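Chapter 3

Dispensing, Drainage and the Control of Spilled Liquid

3.1 Scope of the chapter

Chapter 2 dealt with the storage of liquids and with the pipes that carry them to the point of use. The present chapter takes up the last short distance, from the outlet of a dispensing unit to the vessel, together with the liquid that misses the vessel. In beverage service this second quantity is small per serving and large per week. It determines how often a tray has to be emptied, what kind of drain is fitted under the counter, and how much of the cleaning schedule is taken up by surfaces that were never meant to be wet.

The reader should be familiar with head and flow rate (Section 2.2) and with the table of common surface tensions at the end of Chapter 2. No further mathematics is required until Section 3.6.

3.2 Terms

The outlet is the opening from which the liquid leaves the unit. The drop height is the vertical distance from the outlet to the first surface the liquid meets, whether that surface is the floor of a vessel, liquid already in the vessel, or a tray. The drop height therefore changes during a pour.

Carryover is liquid that leaves the outlet after the valve has closed. It has two parts: the free part, which falls at once, and the held part, which clings to the outlet and falls later as separate drops. Splash is liquid thrown outward on impact. Overfill is liquid that passes the rim of the vessel. Carryover, splash and overfill together make up the waste volume.

A drip tray is a shallow container placed below the outlet to receive the waste volume. A plumbed tray has a drain connection. A dry tray has none and must be emptied by hand. Either type may be fitted with an insert, a raised grille on which the vessel stands clear of the collected liquid.
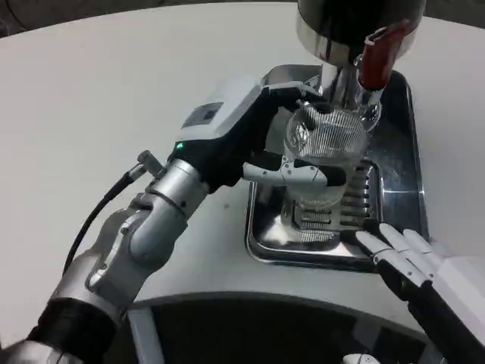
Figure 3.1 Drip tray with slotted insert and lever-operated dispensing head.

The useful capacity of a tray is less than its geometric capacity. Liquid must not touch the underside of the insert, or it will be drawn up into the slots by capillary action and wet the base of the vessel. For the purposes of this chapter, useful capacity is measured to a level 3 mm below the lowest point of the insert. A tray that has to be carried to a sink has a lower limit again, set by the slope at which a person of ordinary steadiness holds it. This limit is best found by trial.

3.3 Slots and round holes

Inserts are made with slots, with round holes, or with a combination of the two. The choice affects three properties: the rate at which liquid passes through, the amount held on the surface, and the ease of cleaning.

A round hole of small diameter can be bridged by a film of water, which will stay in place until it is disturbed. A slot of the same width is bridged less easily, as the film has a long free edge and tends to break at one end and run to the other. Slots also give a larger open area for a given strength of metal, provided that the bars between them are supported. Against this, a slot collects sugar and milk solids at its ends, where a brush does not reach well. Syrup service usually calls for round holes with chamfered edges. Water and plain tea service may use either.

The direction of the slots matters where vessels are slid and not lifted. A vessel with a narrow foot ring will catch on slots that cross its path. Where practical, slots should run parallel to the direction in which vessels are removed.

3.4 Sources of carryover

Free carryover depends on the volume between the valve seat and the outlet. In the Mevis pattern of tap the seat is close to the outlet and this volume is small. In the Wovodum pattern the seat is placed well back, which protects it from scale but leaves a longer wetted passage to drain after each pour. Neither pattern is better in general. Hard water favors the second, and frequent short pours favor the first.

Held carryover depends on the shape of the outlet lip. A thick, rounded lip holds a large drop and releases it late. A thin, square lip holds less. Damage to the lip, even a scratch, can guide the drop to one side so that it falls outside the tray entirely. This fault is often reported as a leaking valve, and valves are often replaced on account of it – to no effect.

A simple test separates the two faults. Close the valve, wipe the lip dry with a lint-free cloth, and wait 2 minutes. If a fresh drop has formed, the valve is passing liquid. If the lip has stayed dry, the earlier drip was held carryover and the valve should be left alone.

3.5 Worked case: the Rillport counter

The refreshment counter at Rillport used a dry tray with a useful capacity of 18 fluid ounces. Staff emptied it twice a day, at opening and at the end of the midday service. Overflow onto the counter was nevertheless common in the afternoon, and a plumbed tray was proposed. The opening in the counter top for the drain would have required the removal of a fixed cabinet.

Before the work was approved, the waste volume was collected and measured over 14 days. Most of it proved to be overfill from the larger pitchers, whose rims could not be seen from the operator's side of the counter. Carryover was a minor part. 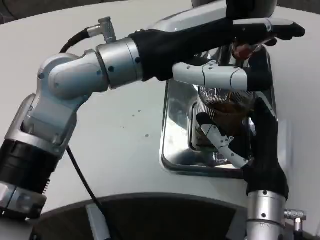
Kolář objected at this point that the measurement had been made in the cooler season, and that a fair trial ought to include a period when iced drinks were being sold, as ice displaces liquid late in the pour and makes overfill more likely. The objection was accepted. A second collection was made in warmer weather, and the share of overfill was found to be higher still.

The plumbed tray was not installed. A fill line was marked on each pitcher below the rim, and a third emptying was added to the afternoon schedule. The case shows why the parts of the waste volume should be measured separately before any change is made to the drainage. A drain would have removed the liquid from the counter, but the loss of product would have continued unchanged.

3.6 Estimating the waste volume

Let n be the number of pours in the interval between two emptyings, c the mean carryover per pour, s the mean splash per pour, and f the total overfill in the interval. The waste volume is then

W = n(c + s) + f

Overfill is entered as a total because it occurs on a few pours only, and a mean value per pour would suggest a regularity that it does not have. Evaporation from the tray is neglected.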